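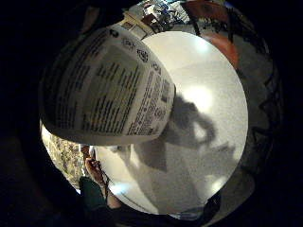 Printed panels on a white package, with a barcode-like block in the narrow column on the right.

Search tickets
Enter keyword or ticket no.

Ticket 1390 – Label text runs into border after template update
2020-05-28, by Aslı Güneş
Product: Skosico label layout, used with the Canpolat thermal transfer printer
Site: Gaswood packing line
Status: Resolved, one item open

Reported problem

Back-panel labels for the Pikness range print with the last line of the storage text touching the lower border. On some labels the descenders are clipped. The front panel is fine. The operator says the fault began after the shared template was updated. No change was made to the ribbon or the label stock at the same time.

Initial checks

Test page printed from the printer's own menu. All edges straight, no missing dots, no skew. This rules out a worn platen and a dirty print head for now.

Darkness setting is at the site default. Lowering it one step made the small type thinner but did not move it. Returned to default.

Label length measured with a steel rule and compared with the length stored in the printer. They match. Gap sensor recalibrated anyway, no change in the result.

Printed the same job from the office PC to the same printer. Text fits correctly, with clear space above the border. Printed again from the line PC, text touches the border. The fault follows the computer and not the printer.

Line PC

Compared the two machines. Both have the same version of Skosico and both open the template from the same shared folder. The printer driver on the line PC is older, but the fault remained after updating it. The old driver package was removed first and the PC restarted.

Opened the template on both screens side by side. On the line PC the storage text wraps onto an extra line. The letters are also slightly wider, most easily seen in the lowercase "a" and "e". The template calls for a condensed font. That font is present on the office PC and missing from the line PC. Skosico had replaced it with the regular width and gave no message on screen. The substitution is recorded in the application log, but logging on the line PC was set to errors only, so nothing had been written.

Cause

The earlier template used a font stored inside the printer. The updated template uses a font installed on the computer. Any computer without the font will get a substitute with different widths. Short text blocks are not affected much. Long ones gain a line.

Fix applied

1. Closed Skosico on the line PC.
2. Installed the condensed font for all users. An install for the current user only does not work, as the print service runs under its own account.
3. Restarted the print service.
4. Deleted the cached previews in the Skosico working folder. If they are left in place, the screen keeps showing the old wrapping even when the print is correct.
5. Reopened the template and printed 11 labels from the line PC.

All 11 have the correct line breaks and clear space at the bottom. The barcode was checked with the handheld verifier and passed. Logging on the line PC is now set to warnings.

Follow-up from site

Operator reports that one layout still prints with the long ingredient text too close to the border. This is the two-language version. Checked the file: the text box has a fixed height and automatic fit is turned off. The text had been edited after the update and is now 19 lines long in a box drawn for fewer. This is a layout error and has nothing to do with the font. Box height increased and the address block moved down to make room. New proof sent to Gaswood for approval.

Labels already printed

The site has almost 2000 labels from the affected run in stock. Any label with clipped text should be held until quality has looked at it. Labels where the text touches the border but can be read in full are a decision for the site – support does not approve printed stock.

Notes for similar tickets

Print from a second computer before changing anything on the printer. Darkness, speed and head pressure were all adjusted on the line before the ticket was opened and had to be set back from the maintenance sheet. Please write down the original values before making changes.

If text has moved or wrapped but its edges are sharp, look at fonts and text boxes first. If the edges are blurred or parts of letters are missing across the full width, look at the head, ribbon and stock.

Open item

Ask Skosico whether missing fonts can be made to stop the print job instead of being replaced. Request sent, no reply yet. To be reviewed in July.

Last updated by Aslı Güneş – two-language proof approved by site, open item unchanged.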